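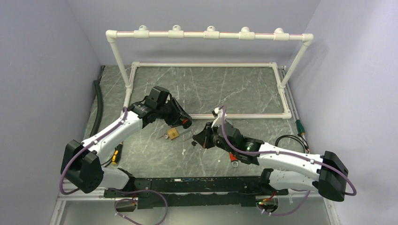 Getting more out of your bench balance
Speaker notes, Clokdale lab users' day, September 2019

Start with the hands-up question: has anyone watched the last digit wander and just picked a number they liked? Wait for the laugh, then own up. I did it for years!

Main point of the first part: most wobbly readings come from the room. Draughts, a door, the freezer next to you, somebody leaning on the bench. Tell the Rekton story here. We had a lovely new Rekton balance and blamed it for a whole month, then moved it away from the air vent and it settled straight down. I still get a bit excited about this, so keep it short.

Warm-up. Leave the balance switched on overnight if you can. Ours goes off at the wall every December when the building shuts, and the first morning back is always a mess.

Levelling. Show the bubble, turn the feet slowly, check again after you've moved it even a hand's width. Then adjust. (Someone always asks whether they can level it and skip the adjustment. No!)
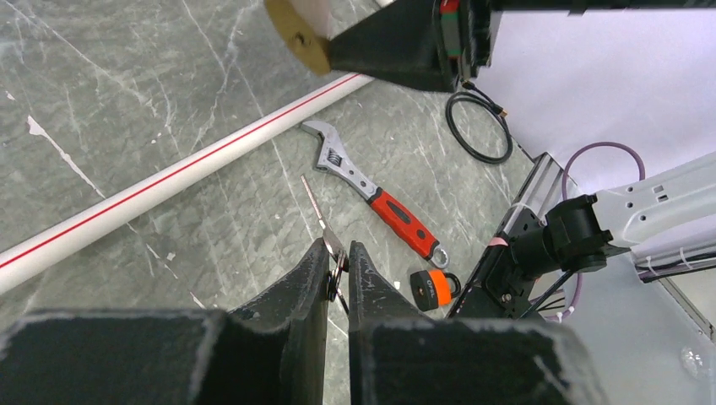
A remark from the floor last time was that all this is fine for a quiet weighing room, but in a teaching lab the balance gets shoved along the bench between every class, so why bother levelling it at all? Great point, and I want to spend proper time on it. My answer: put tape on the bench round the feet, and run one check weight at the start of each class. We use a 200 g weight. Write the reading in the book even when it's good, especially when it's good, as the slow drift only shows up when you have a run of them.

Show the Kamolrat logbook pages now. 56 readings, all in a tidy band, then a step. The step was a new bench. I love this graph. Let them look at it before saying anything.

Static. Plastic weighing boats on a dry day, powder jumping up the sides. Try a metal or glass container first, then the ioniser. Pass the Riltico one round if the battery is charged (CHARGE IT).

Handling check weights: forceps or gloves, back in the box, lid shut. Don't slide them across the pan. With the 1000 g one use both hands, please. 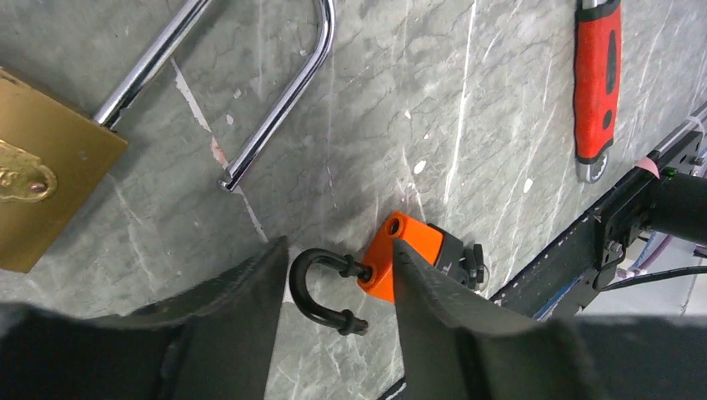 Brass padlock with a chrome shackle

Last part is choosing a balance. Ask what the smallest thing is that you need to weigh, and how wrong you can afford to be. People buy extra digits and then spend their days waiting for them to stop moving. Mention the draught shield doors, try them with your left hand before you buy.

Leave roughly 2 minutes for questions about spills under the pan. Handout is by the door, spare copies in my blue folder.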